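Opinion > Gadgets > Smart home

Why I want my buttons back

By Valter Meireles

In March my old kitchen timer died and I went looking for a new one. In the shop there was only one model with a real knob. All the others wanted to connect with my phone. The seller recommended the Letano, which has 146 alarm sounds and needs an account with a password. I want to boil eggs. I have needed one alarm sound in my life and I was satisfied with it.

I am not against technology. I have worked with computers for a long time and I still enjoy a trade fair, the noise, the free pens, the small companies in the last hall. But at the last one I visited, in the Arkthorpe hall, I had a strange feeling. I stopped at 60 stands, and at most of them the person started by opening an app. The lamp, the app. The scale, the app. At the Gasser stand they had a nice heater, heavy and well made, and the only way to change the temperature was a menu with five levels.

A button has one big quality: my hand can learn it. My mother is 71 and she can set her old radio in the dark. With the new one she must look for her glasses, then for the phone, then for the right screen, and after an update the right screen is in another place. We call this progress and she calls me.
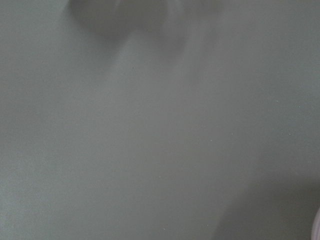
Valter Meireles forgets the people who cannot turn a small knob, wrote Ines under my last column on this subject. Her hands hurt in the morning, and for her a voice command is the difference between heating and no heating. I accept this completely. I would only ask that the voice and the button live in the same product – it was possible before, and the button is a cheap part.

What I cannot accept is a heater that stays cold when a server in another country is resting. For now I bought the timer with the knob. It is ugly and it rings too loud.

Recent in Gadgets
Burodent and the toothbrush that wants your email
Do we need a screen on the fridge?
Old routers, what to do with them
Three weeks with a paper calendar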